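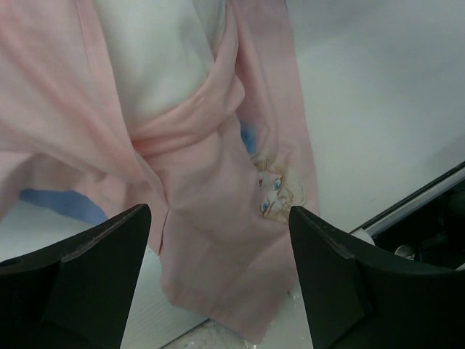
Clillareck opens its outgrown pyjama rail this April

For immediate release

I've been running Clillareck for long enough to know what parents bring up at the counter, and it's hardly ever the posh coats. It's nightwear. Drawers and drawers of it, all too short in the leg and still perfectly good, and nobody quite knows where to take it. So I'm very pleased to say that from this April we're giving children's pyjamas and soft long-sleeved tops a rail of their own, at the front of the shop where the greetings cards used to be.

We're calling it the Brendeo rail, after the little sorting project I started in the stock room last winter. I put a box out by the door to see if anyone would use it, and by the end of the first month I'd had 911 pieces through my hands. I know the number because I wrote every single one down in a school exercise book (I've still got it, tea stains and all). Pale pink was the runaway winner for colour, and anything with a cartoon face on the front went back out of the door almost as fast as it came in!

The rail will open with 400 items, sorted by age and then by weight of fabric. That second bit matters more than you'd think. A thin summer top and a thick brushed one can both say age five to six on the label, and if you've ever had a hot, cross child at two in the morning you'll know why I've split them up.

Everything gets washed before it goes out, then checked under the good lamp for pulled seams, tired cuffs and cracked prints. Printed tops are washed inside out and dried flat – I learned that one the hard way with a lovely princess top of my own daughter's. Anything that doesn't pass goes into the rag bag for Wieczorek, the upholstery workshop two doors down, who use it for polishing cloths and cushion stuffing.

The rail itself has been made for us by Kondus, a small joinery firm on the same industrial estate as our storage unit. They've built it low enough for children to reach, with a shelf underneath for folded sets. I did ask for it to be painted yellow and they did talk me out of it, and I'll admit the plain wood looks nicer.

You can bring up to 125 pieces at a time if you're clearing out for a nursery or a childminder, though please ring first if it's that many, as I've only got the one washing machine. Smaller bags can come in any time we're open. Tops without bottoms are fine, and so are bottoms without tops. Please empty the pockets if there are any. I've had a good few conkers.

Prices start at £2 for a single top, with matching sets a little more. Half of what we take on the rail goes back into washing powder, hangers and mending thread, and the other half pays towards our Tuesday mending table, where you can sit down with a cuppa and get help with a split seam or a missing button.

Doors open at ten in the morning on the first day, and there'll be squash and biscuits until they run out.

For opening times, or to arrange a larger drop-off, please ask at the Clillareck counter.

Ends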